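Skip to content
Search this site… Go

How to run a block-stacking demonstration at an open day

Tuesday, April 14, 2026

These notes come from the open day at our Folham workshop, where one arm stacked blocks for visitors from ten until four. They assume you already have an arm that can pick and place. Getting it to do so in front of a crowd takes a bit more work.

1. Choose the table

Use a plain, pale table with nothing else on it. Visitors follow the blocks more easily, and so does the vision software. We tried a patterned cloth in January and the arm kept reaching for the pattern. Check that the table does not rock when somebody leans on it.

2. Choose the blocks

Two colours are enough. Pick ones that look different under the lights in the room, as the colours can shift a good deal between a workshop and a hall. Put the wider or flatter block at the bottom. Keep spares in a drawer, as small children will take them home.

3. Set the speed

Run at less than half your normal speed. It looks slow to you, but people seeing an arm for the first time need time to see what it is doing. Ours took 47 seconds for a full cycle, including the return to the start position. Add a short pause with the jaws open over the finished stack, so people can see that the arm has let go.

4. Mark the floor

Tape a line well outside the arm's reach and keep one person at the stop button at all times. Swap that person every hour. If a hand crosses the line, stop the arm, wait, and restart from the beginning of the cycle. Do not resume halfway through.

5. Check the cables

Look at every cable before the doors open and again at lunch. A loop near the gripper should have enough slack for the wrist to turn fully without pulling. We use Hondier clips, but any clip that holds firmly will do.

6. Plan for failures

The arm will drop a block sooner or later. Say so at the start. When it happens, leave the block where it fell and let the arm try again if your program allows it – visitors liked this part more than the clean runs. The Nistel controller logged 166 cycles over the day, and we reset by hand after most of the bad ones.

7. Pack up

Park the arm, switch off at the controller, then at the wall. Save the log before you do. 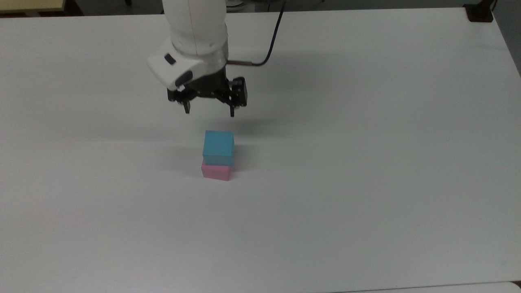 Conceição wrote in to ask whether the pause at the top of the cycle could be left out when the queue is long. At her own open day she cut it to a second and found that people began asking whether the arm was stuck to the block, so she put it back and shortened the return move.

2 comments
987 shares

Related
Setting up a stop button for public events
What to tell schools before a workshop visit
Folham open day: times and parking
Choosing a table for a small arm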